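제4장 빨래를 너는 기술

둥근 집게 건조대와 작은 옷가지들

이 장에서 배울 내용
젖은 천에서 물이 빠져나가는 길
집게 건조대의 구조와 균형 잡기
옷감과 모양에 따른 집게 위치
좁은 실내에서 바람길 만들기

세탁기가 멈추면 빨래가 끝났다고 생각하는 사람이 많다. 그런데 옷의 모양과 냄새, 다림질에 드는 시간은 그다음 단계에서 크게 갈린다. 같은 세제로 같은 물에서 빤 셔츠 두 장도 한 장은 탁탁 털어 어깨를 맞춰 널고 한 장은 뭉친 채로 걸쳐 두면 이튿날 아침에 전혀 다른 옷이 되어 있다. 널기는 집안일 가운데 손끝의 차이가 가장 빨리 드러나는 일이고, 그래서 배우는 재미가 정말 크다!

앞 장에서는 세탁물을 나누고 물 온도를 정하는 법을 다루었다. 이제 바구니를 들고 건조대 앞으로 가 보자. 이 장의 주인공은 둥근 테에 집게가 여럿 달린 집게 건조대다. 양말 걸이라고 부르는 집도 있고 빨래집게 행거라고 부르는 집도 있는데, 이 책에서는 집게 건조대로 통일한다.

4.1 물은 어디로 가는가

탈수를 마친 천에도 물은 꽤 남아 있다. 우리 실습실에서 면 수건 한 묶음을 재었더니 탈수 직후의 무게가 1,451그램, 완전히 마른 뒤의 무게가 740그램이었다. 수건 무게만큼의 물이 탈수 뒤에도 섬유 사이에 남아 있던 셈이다. 이 물은 두 갈래로 움직인다. 일부는 중력을 따라 아래로 내려가 밑단에 모이고, 나머지는 표면에서 공기 속으로 날아간다. 바지 허리는 보송한데 밑단만 축축한 경험이 있다면 첫 번째 움직임을 이미 손으로 확인한 것이다.

증발 속도를 좌우하는 조건은 온도, 습도, 공기의 흐름, 그리고 천이 공기와 닿는 넓이다. 집 안에서 온도와 습도를 마음대로 바꾸기는 어렵지만 뒤의 두 가지는 너는 사람이 정할 수 있다. 겹친 부분을 펴고, 주머니를 뒤집고, 옷과 옷 사이에 손바닥 하나가 들어갈 틈을 두는 것만으로도 결과가 달라진다. 다음에 빨래를 널 때 양말 한 켤레로 직접 시험해 보기 바란다. 한 짝은 펴서 널고 한 짝은 반으로 접어 널면 된다.

4.2 집게 건조대 들여다보기

집게 건조대는 구조가 단순하다. 봉에 거는 고리가 있고, 그 아래로 테가 매달리고, 테와 안쪽 살에 집게가 달린다. 어떤 제품은 고리 밑이 옷걸이 어깨처럼 생겼고, 어떤 제품은 끈이나 사슬로 테를 잡아 준다. 테의 모양은 둥근 것과 네모난 것이 흔하다. 둥근 것은 좁은 자리에 걸기 좋고, 네모난 것은 수건처럼 폭이 넓은 천을 나란히 널기에 편하다.

이 도구의 매력은 작은 옷가지 여러 장을 고리 하나에 모을 수 있다는 데 있다. 봉 하나에 속옷을 한 장씩 걸쳐 가다 보면 셔츠를 걸 자리가 금세 없어지지만, 집게 건조대를 쓰면 봉에서는 고리 하나의 자리만 차지한다. 비가 이어지는 철에는 통째로 들어 방 안으로 옮길 수도 있다. 한 장씩 걷었다가 다시 널 필요가 없으니 얼마나 편한가!
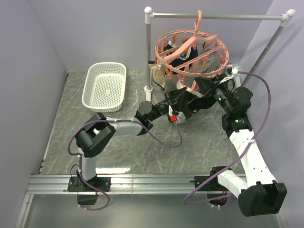 집게 건조대가 한쪽으로 기울 때는 어떻게 해야 할까?

무거운 옷을 테의 중심 가까이로 옮기거나, 비슷한 무게의 옷을 맞은편에 물린다. 처음 널 때부터 한 바퀴를 차례로 돌며 채우지 말고 마주 보는 자리를 번갈아 채우면 기울기가 훨씬 덜하다. 그래도 기운다면 가장 무거운 옷을 빼서 봉에 따로 건다.

균형을 잡는 원리는 시소와 같다. 가벼운 옷도 테의 바깥쪽에 물리면 기울이는 힘이 커지고, 무거운 옷도 중심에 가까우면 그 힘이 작아진다. 실습 노트를 만들어 준 유핀 스리웡(Yupin Sriwong) 선생은 수업에서 옷을 널기 전에 탁자 위에 둥글게 늘어놓아 보게 한다. 무게를 손으로 가늠하면서 자리를 정해 두면 집게를 물렸다 뺐다 하는 일이 줄고, 몇 번 해 보면 탁자 없이도 자리가 머릿속에 그려진다.

4.3 집게를 어디에 물릴까

집게 자국은 늘어나기 쉬운 곳과 눈에 띄는 곳을 피해야 한다. 양말은 발목 고무단을 위로 할지 발끝을 위로 할지를 두고 의견이 갈린다. 고무단을 위로 하면 물이 발끝으로 내려가 고무가 빨리 마르고, 발끝을 위로 하면 고무단이 젖은 천의 무게를 받지 않는다. 이 책은 얇은 양말에는 앞의 방법을, 두꺼운 양말에는 뒤의 방법을 권한다.

속바지와 반바지는 허리 양쪽을 집게로 벌려 물린다. 허리가 통처럼 열려 있으면 안쪽으로 공기가 드나든다. 조임끈이 있는 옷은 끈을 끝까지 펴서 늘어뜨린다. 매듭이나 뭉친 끈은 본체가 다 마른 뒤에도 물을 머금고 있기 쉽고, 그 물이 옷감에 다시 번진다.

민소매 윗옷과 얇은 티셔츠는 밑단을 물려 거꾸로 너는 편이 낫다. 어깨에 집게 자국이 남지 않고 목둘레도 덜 늘어난다. 니트는 집게 건조대에 어울리지 않으므로 6장에서 다룰 평평하게 말리기를 따른다. 물 빠짐이 걱정되는 짙은 옷은 밝은 옷과 맞닿지 않게 집게 하나를 비워 둔다.

집게를 여는 손도 중요하다. 한 손으로 천의 가장자리를 펴고 다른 손으로 집게를 열어 천을 손톱 너비만큼만 밀어 넣는다. 깊이 물리면 그 자리가 늦게 마르고, 얕게 물리면 바람에 빠진다. 마른 옷을 걷을 때는 천을 잡아당기지 말고 반드시 집게를 연다. 급하다고 아래에서 훑어 내리면 옷감이 상하고 집게의 이음 부분도 헐거워진다.

4.4 바람길 만들기

실내 건조에서 가장 아까운 실수는 건조대를 벽에 바짝 붙이는 일이다. 벽 쪽 면에는 축축한 공기가 고인다. 건조대를 벽에서 한 뼘 떼고, 창이나 문에서 들어온 바람이 옷의 옆면을 스치도록 방향을 잡는다. 선풍기를 쓴다면 정면보다 비스듬한 아래쪽에서 바람을 보낸다. 물이 모이는 밑단에 먼저 닿게 하려는 것이다.

봉에 여러 가지를 함께 걸 때는 긴 옷과 짧은 옷을 번갈아 둔다. 짧은 옷 밑의 빈 공간이 바람의 통로가 된다. 집게 건조대 안에서도 같은 방법이 통한다. 긴 양말 옆에 손수건, 그 옆에 다시 긴 양말을 두는 식이다.

실습 4-1 우리 집 건조 지도

준비물: 집게 건조대, 작은 빨래 여러 장, 주방 저울, 기록지

1. 탈수가 끝난 빨래의 무게를 재어 적는다.
2. 마주 보는 자리를 번갈아 채우며 집게 건조대에 넌다.
3. 건조대를 벽 가까이에 걸고, 2시간 뒤 무게를 다시 잰다.
4. 다음 빨래 때는 같은 옷을 방 가운데에 널어 되풀이한다.
5. 두 기록을 나란히 놓고 줄어든 무게를 비교한다.

날씨가 다르면 결과도 달라지니 기록지에 창문을 열었는지, 비가 왔는지도 적어 둔다. 4월과 장마철의 숫자를 견주어 보면 무척 흥미롭다. 기록지 양식은 408쪽 부록에 실었다.

4.5 옷감별 건조 시간 읽기

면과 합성 섬유는 물을 품는 방식부터 다르다. 면은 섬유 속까지 물을 빨아들이고, 폴리에스터는 주로 실과 실 사이에 물을 붙들어 둔다. 두께가 비슷한 양말이라도 마르는 때가 다르므로 함께 널었다고 함께 걷을 수는 없다. 먼저 손등을 대어 보자. 손바닥보다 손등이 찬 기운을 알아차리기 쉽다.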